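How I sort out the carrier bag mountain

I had 74 plastic bags stuffed under the sink in February. I know because I counted them on the kitchen floor with a cup of tea, which tells you how exciting my evenings are! My friend Aurel taught me to fold them small, and I've been hooked ever since.

Clear a bit of worktop first. Mine's the marbled bit next to the teal basket, and it's smooth, so the plastic slides about nicely.

Shake the bag out and check for receipts (I once found a 10p and a very old grape). Lay it down and smooth it from the bottom up with the side of your hand, pushing the air out through the top. Thin ones cling and need doing twice.
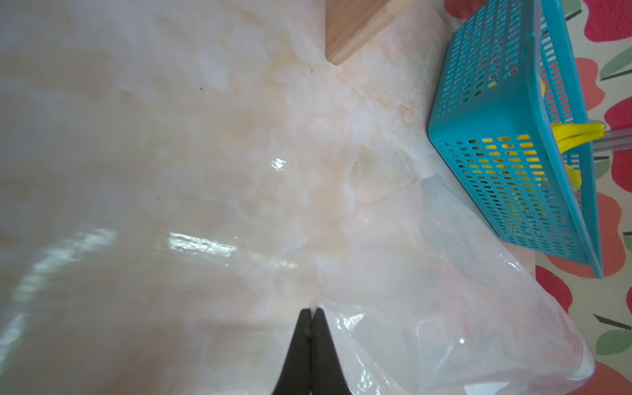 Before smoothing: one crumpled bag, next to the teal basket.

Now fold it in half lengthways, then again, so you've got a long strip. Start at the bottom corner and fold up in triangles, over and over, until only the handles are left. Tuck those into the last fold and press hard.

The first few took me 60 seconds each and looked dreadful. Keep 2 in your coat pocket and pop the rest in an old tissue box.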